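### 4.2 Waiting above the bins

I'll be upfront about where this part of the planner came from: I got tired of watching two arms fight over the same bit of air. Our first version of Malance planned each arm on its own and checked for collisions afterward, and with containers standing side by side that meant a lot of replanning and a lot of me staring at a progress bar. So Yulan Xiong and I added what we call a hover state. Before either arm commits to a grasp, both go to a pose over the containers with the grippers empty, and the planner picks who moves first (Figure 3).

The hover height matters more than I expected. Too low and the cable hanging under the gripper gets into the space where tall items stand, like tubes on their caps or boxes that stick up past a crate's rim. Too high and you pay for it in travel time on every single pick. We treat the cable as a fat, floppy capsule in the collision model – crude, I know, but it's cheap to check and we didn't want a full cable simulation in the loop.
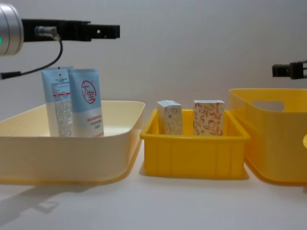 **Figure 3.** Both grippers over the containers, with upright tubes in the tray and boxes in the crate.

For each hover pose we sample about 4,000 candidate paths per arm and throw out anything that sweeps the capsule through a container wall. Whatever survives gets scored on length and on how much shared space it blocks for the other arm. We keep the best 8 and hand those to the scheduler, which tries pairs until it finds two that can overlap in time.

Preben Kragh asked why we don't just optimize both arms jointly. We tried! It gave prettier paths, but a small change in a detected rim would flip the whole plan, and debugging that was miserable. With the hover state I can read the log and see which arm yielded and why – I'll take that trade for now. Section 4.3 covers what we do when the rim estimate itself is off.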